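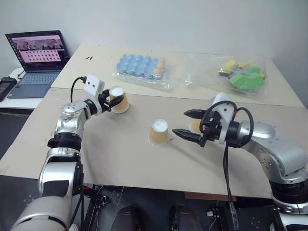 The cables will get you before the motors do, according to Declan Kerslake, and he would like that painted on the wall in Wandow in letters large enough to read from the parking lot.

The wall is still plain. The cables, meanwhile, have a schedule of their own as of August 26, 2018, when Adeck's Wandow shop put its two-armed Tomoana cell back to work after a stretch of downtime that the company's notice calls "brief" and the people who worked through it call other things.

The cell handles paper cups. It picks them up, turned base up, and puts them down again on a pale board laid over the front of a table. Visitors who come expecting a car factory tend to go quiet at this point. Kerslake says the cups are there for the good reason that they crush easily and cost next to nothing, so a gripper that closes too hard leaves its evidence behind in cardboard, and the bill can be paid out of the coffee fund.

The trouble started in the left wrist. The gripper had begun to let go late, and then, on some runs, to let go early, a habit that is hard to schedule around. The shop did what shops do and blamed the software. Two evenings went into the software, which came out of it somewhat tidier and otherwise blameless. The fault was in the gripper cable, tied down so neatly when the arm was installed that it pulled tight every time the wrist rolled over. The connector had been working itself loose ever since.

"It was a beautiful cable job," Kerslake said. "You could have put it in a brochure. You just couldn't bend the arm."

The repair was a new connector and a longer loop. The cell looks scruffier for it, with black cable standing out from the grippers in arcs that would lose points in any apprentice contest. Kerslake had the ties on the right arm cut back too, on the theory that the same tidy person had done both.

With the arm running again, attention turned to the board. A board that shifts by the width of a pencil line gives every appearance of a robot that can't aim, and this one had been leaned on, set down on and wiped in one direction for most of a year. The shop now checks it against the table before each session. It also checks the four bolts at the base of each arm, with a torque wrench that has been given its own hook and, after an incident in another part of the building, its own lock.

Warken, the outfit that services the shop's larger equipment, was asked to quote on a yearly visit for the cell. The quote arrived promptly and was admired by all who saw it. Adeck has decided to do the work itself.

That leaves the daily routine, which Kerslake wrote out on a single sheet and which has so far survived contact with the staff. Cups go out on the board base up. The arms are sent through a slow pass first, with a person standing by the stop button and, in theory, looking at the arms. The operator watches the wrist loops through the full roll and listens for ticking. Only then does the cell go up to working speed. The slow pass is unpopular, as it takes four minutes and has the drama of a garage door.

The laptop stays on a side table, out of reach of either arm. This rule is older than the sheet and has a story attached, but the shop would not tell it for publication. 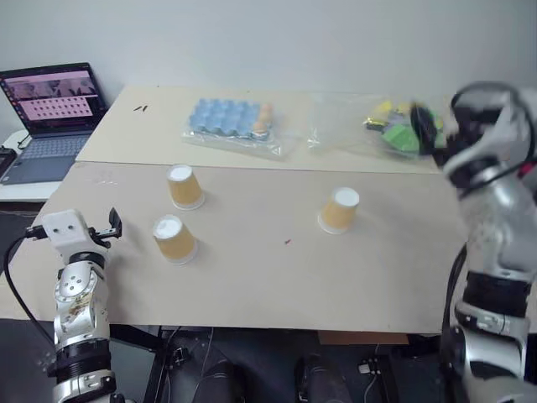 What changes next

The connector in the right wrist is due to be swapped in October, whether it has misbehaved or not. Spares for both sides are on order, and Kerslake has asked that they be kept in a labeled drawer, a request he describes as ambitious.

The cell will stay with paper cups for the time being. There has been talk of moving on to something heavier, and Kerslake is not against it, provided the heavier thing is also cheap. Shops with a similar arm and a suspiciously neat cable run can ask Adeck for a copy of the routine sheet at the Wandow front desk. It is free, and the coffee ring on the master copy comes through on every one.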